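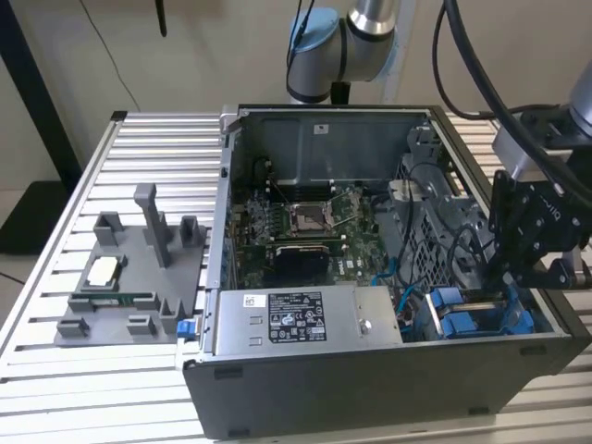 Lindiwe Sithole wrote under my July post that a bill tracker is only worth money if it tells you about the amendment before the vote, and that most of them tell you after. I have kept her comment in my mind during the whole test of Pralmont, and I will come back to it.

Pralmont is a desktop program for following state legislation. It is made by Steyn, a small company which before this made mailing software for campaign offices. You choose your state, you give it a list of words or bill numbers, and it collects the texts, the sponsors, the hearing dates and the recorded votes. I paid for one year at the normal price of $146. I have no connection with the company.

I follow mostly election law and school funding. On the first evening I entered my words and got 455 bills, which is of course too many for one person. After I learned to use the exclusion field (it is hidden under "List options", I would prefer it on the main page) I came down to 300, and then I removed more by hand. This work took me one weekend. The manual says it takes an hour, and perhaps it does for a person who follows only taxes.

The best part is the comparison of versions. You open a bill and you see the introduced text on the left and the committee text on the right, with the changed words marked in yellow. In June I found in this way that a reporting deadline for county clerks had been moved from ten days to thirty. The summary of the bill did not mention it. I sent this to my representative's office and received a polite answer, although the deadline stayed as it was.

The vote pages are also good. For each legislator you can make a table of votes on the bills of your list, and you can print it on one page. I took such a page to a town hall meeting and it was much easier to ask a question when I had the dates in front of me. One warning – voice votes are not in the table, and the program does not say that they are missing. 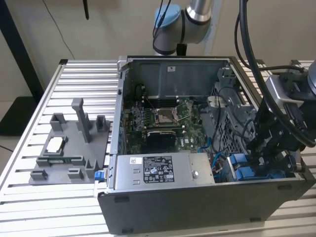

The alerts are weaker. There are 3 levels, called Quiet, Normal and Urgent. On Normal I received one message each morning, and this was comfortable. On Urgent I expected to hear about an amendment within the hour, but twice the message came the next day, when the committee had already voted. So Lindiwe was right, at least for committee work. For floor votes the alerts came in time every time I checked.

I compared it with Sikora, which I used last year. Sikora is cheaper and it works in the browser, but it has no comparison of versions and its search does not understand phrases. Pornico I tried only for the free week. It looks nice, but it covers my state only partly and it wants your phone number before it shows you anything.

Support from Steyn answered my two letters in two days each. The first answer was useful. The second only repeated the manual.

My rating is four out of five. If you follow a few bills and you like to read the text yourself, I recommend it. If you need to be in the hearing room at the right minute, call the committee clerk, and keep the number of the office next to your phone. I will test the new version when the January session opens, and I would like to hear from readers in states with a full-time legislature.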